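Two Arms, One Table: a first go with the Vosel kit
Speaker notes, lunchtime session, 31/01/2022

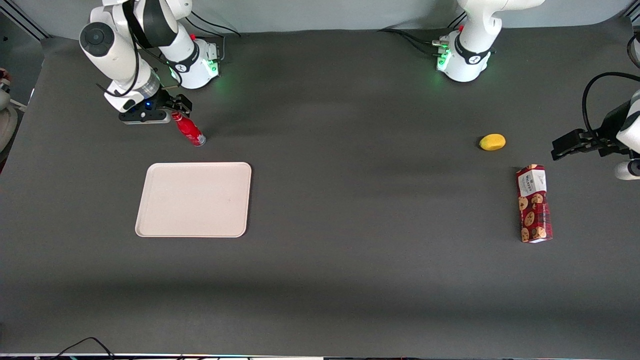 Slide 1. The Vosel on the bench, with a bottle, a tray, a box of Walkers cookies and something yellow to pick up.

Slide 1
Leave this up while people find a seat.
Hello, welcome, thanks for giving up your lunch. I've had this kit on my bench and I've been looking forward to telling you about it!
Quick show of hands: who has set up an arm before? Who has set up two that share a table? (Expect far fewer. Say that was me as well.)
Point out the tray. The job is to get the groceries onto it, either arm, any order.

Slide 2: what you get
Two arms, two parallel-jaw grippers, the control box, and the Zosto software on a stick. The printed manual is short and pretty good, apart from the chapter on networking, which I'd skip.
Unpacking to first movement took me an afternoon. A good chunk of that was cables, so bring ties.
Green lights on the bases mean ready. I love this more than I should. You can check from across the room with a coffee in your hand.

Slide 3: why groceries
Go slowly here, it's the bit people ask about later.
A bottle on its side is a lovely test. It's round, it's glossy, and if you grab it off centre it swings. The box is easy to hold and easy to knock over. Tall and narrow, so come in from the side and keep the wrist low.
We ran 500 picks over two weeks. Most of the misses were the bottle, and nearly all of those were a poor grip up at the neck. Moving the grip point toward the middle of the body helped heaps.
Play clip 2 if the sound is working. If it isn't, play it anyway.

Slide 4: things I'd change
The arms are cautious around each other. One will stop and wait even when there's plenty of room, and you can watch it think. Zosto has a setting for this, three menus deep. Please, Vosel, move it.
The grippers mark easily.
I'd like longer cables at the back.

Slide 5: would I buy it?
Yes, for a teaching lab or a small team wanting to try two-handed work. For a packing line, I'd wait and see how the February update behaves.
The Perić kit is the other one to look at. Lighter arms, smaller reach, friendlier colour screen. I've only had a day on it, so don't hold me to much.

Questions, then over to the Tetham room for anyone who wants a turn at the controls. Closed shoes please, and tie your hair back.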